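Stain on inner wall of sheet-metal bin, sloping sides

gellbridge_shop
Posted 4:30 pm

Two adjoining gray sheet-metal compartments with tall sloping walls. Scuffs on the floor don't concern me. The brownish patch on the rear wall, just above the floor edge, does. Dish soap and warm water had no effect. Is this rust coming through, or residue from something stored in there?
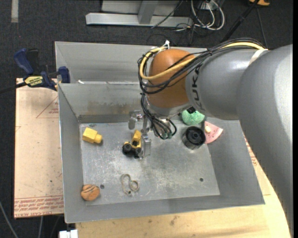

Near compartment, brown patch on the rear wall above the floor.

Tan153
If it's galvanized, rust means the zinc is gone in that spot. Try a magnet first, then a fingernail. Residue flakes. Rust leaves a rough surface.

svachon
Disagree on the fingernail test. Old adhesive also feels rough. Wipe with mineral spirits, wait 30 minutes, wipe again. If the rag comes up brown and the metal is smooth, stop there.

Tan153
Mineral spirits won't touch water staining, so a clean rag proves nothing.

svachon
Correct. It rules out one cause.

grisau_metal
What are the two small round holes in the floor for? If they're drains, water is getting in and the stain will return whatever you clean it with.

gellbridge_shop
They were there when I bought it. No water goes in on purpose, it holds toys and odds and ends. Magnet sticks. Will try the spirits tonight.

jorkidlow
Skip steel wool on zinc. Nylon pad, up to 4 passes, then check.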